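## 식탁 위에 쌓인 인형과 간식 정리하기

식탁보를 깐 테이블은 물건이 쌓이기 쉽다. 한쪽에 몰린 것부터 종류별로 나누면 빨리 끝난다. 준비물은 얕은 바구니 하나, 마른 수건, 라벨지다.

1. 인형을 먼저 들어낸다. 맨 위에 있는 것부터 하나씩 집는다. 팔다리가 긴 인형은 몸통을 잡아야 다른 인형이 딸려 오지 않는다.
2. 레이스 달린 옷을 입은 인형은 치마를 펴서 따로 눕힌다. 눌린 레이스는 손으로만 편다.
3. 스티로폼이나 스펀지 조각은 부스러기가 떨어지므로 마지막에 치운다.

인형이 빠지면 뒤쪽의 먹을 것과 용기에 손이 닿는다.
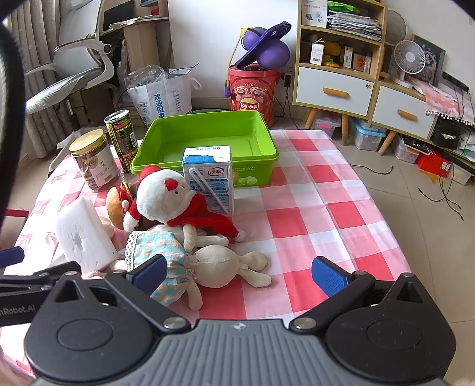
*체크무늬 식탁보 위의 토끼 인형과 눈사람 모양 인형, 뒤쪽은 우유갑과 연두색 트레이*

4. 우유는 날짜를 확인한다. 상온 보관 제품인지도 포장에서 읽고, 아니면 냉장고에 넣는다. 빨대가 붙어 있으면 떼지 않는다.
5. 과자 병은 뚜껑을 끝까지 돌려 닫는다. 라벨에 개봉일을 적어 두면 편하다. 예: 2월 28일.
6. 빈 트레이는 닦아서 자주 쓰는 작은 간식을 담는다. 높은 깡통은 트레이 뒤에 세운다.
7. 식탁보를 걷어 밖에서 턴 다음 다시 깐다.

인형은 식탁에 되돌리지 말고 바구니째 선반에 둔다. 세탁할 인형은 옷을 벗겨 세탁망에 따로 넣고, 봉제 라벨에 손세탁 표시가 있으면 미지근한 물에 중성세제를 풀어 빤다.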